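Wear Parts Deserve a Line in Every Gripper Comparison

Severin Reisinger
Hardware Evaluation, Tatlow

Comparisons of hand-held grippers tend to follow a familiar order. The author reports the opening width, the weight in the hand, the frame rate of the camera and the price. A table follows, and the reader is left to choose. It is the view of this office that such tables leave out the part that most often decides whether a session of work can be used, namely the pad at the end of each jaw.

Our position comes from a comparison carried out over the summer between two sets of pads on the same hand tool. The first set was the smooth pad supplied by Drastent. The second was a ridged pad of our own design, molded at our Flaladcombe workshop. The jaws, the trigger and the camera were left as they were. In all, the operators recorded 1,922 grasps, and each grasp was marked as held, slipped or missed by a second person working from the video alone.

On rigid objects the two sets performed alike. Cartons, jars and blocks were lifted without trouble by either, and a purchaser who handles only such goods need read no further. The difference appeared with soft and thin items. Snack packets, socks and small mesh sachets were lost far more often with the smooth pad, usually in the first moment of the lift. An operator can squeeze harder, but a harder squeeze turns a packet on its side or drags its neighbors along with it, and the recording is then of little use for training.

We also maintain that trials of this kind belong in furnished rooms. A bench with a plain gray mat flatters every product placed on it. A household table has a patterned cloth that shifts under the hand, and the objects on it lie on top of one another. Light comes from the next room. The camera must find the jaws against all of this, and pads in a clear, even color help it to do so. Blue pads on black jaws served us well for that purpose, although we would advise a second color where the table covering is also blue.
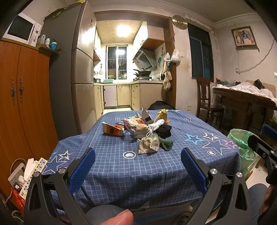 What Suppliers Should Publish

The ridged pad has its own weakness. Its edges round off with use, and in our trial the change could be felt after 400 grasps. Operators on the Tuesday shift reported it before the numbers showed it. We now inspect pads every 200 grasps and replace them in pairs, a task that takes less time than changing a battery. None of this was stated in the material supplied with any tool we have purchased.

Suppliers should therefore publish a service life for the pad, measured on soft goods as well as rigid ones, together with the price of a replacement pair. They should state whether the fasteners can be reached without taking the jaw off its body. Atanasov already prints a replacement interval on the packing slip of its arm-mounted gripper, and we see no reason why makers of hand-held tools could not do the same.

Some colleagues object that such detail will discourage small laboratories, which often own a single tool and have little time for records. The objection has some weight. Even so, a short trial of 30 grasps on a mixed pile, repeated each month with the same objects, would tell a small laboratory more about its equipment than the printed specification does. We encourage those who run such trials to report the poor results along with the good, and to name the pad they used.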